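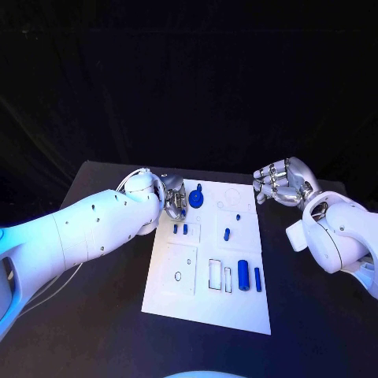 Is a printed layout sheet worth buying for a two-armed bench cell, when a roll of paper and a marker would do much the same job? Mostly it is, for the printing alone, but the set it comes in costs more than it should and the instructions leave out the part you need.

I look after a bench cell in Drurkulley with two arms and a hand on each. The Nistanik layout set is a large white sheet with outlines on it, plus blue plastic pieces to go with them: pegs, blocks, cylinders, a gear with a knob on top. You put the sheet on the table, put the pieces out, and have the hands move them about. The seller calls this "complete cell set-up". I'd call it a check you do after set-up, and I bought it expecting to be annoyed.

The sheet first. The lines are thin and clean, and mine agreed with a steel rule wherever I tried it. What it doesn't have is any mark for lining it up with the table. No corner crosses, no centre line. The leaflet says to "place the sheet squarely before the robot", and that is all it says. Mine sits at a slight angle unless I fuss over it, and a hand that was spot on yesterday then looks as if it has drifted. I lost most of a morning re-zeroing a wrist that had nothing wrong with it. Two strips of tape on the tabletop cured that. For this money the tape marks could have been printed.

The pieces are decent. The thick cylinder is easy for either hand. The small pegs are where you learn something. If the fingertips don't close evenly, a peg tilts as it's lifted, and you can see it well before the software complains. I found a slack finger joint on our left hand that way, and a turn on the adjuster put it right. A bag of dowels might have shown me the same thing, so I won't give Nistanik all the credit.

They roll, of course. Anything round wants to be off across the table if the arm brushes it. I now stand the cylinders on end where I can.

The claim I believe least is the one on the box, "holds its accuracy for 1024 cycles". Cycles of what? The sheet doesn't move and the pieces don't wear at that rate. I gave up keeping a tally at 217 and could find no change in anything, good or bad.

I also have the older Doucet board, which is rigid and can be bolted down. It is heavier and duller to use, and the holes are too generous to show up a poor grip. For checking reach I still get the Doucet out. For fingers, the sheet is better. Zonda sell something similar to the sheet, though I haven't used it and can't say how it compares.

Things I'd want to know before ordering:

The sheet arrives rolled, and the corners took 2 days under books to lie flat.

Spare pegs are only sold as part of a full set of pieces.

There is no storage box, just a bag.

I paid 100 pounds before postage and would have been happier at half that.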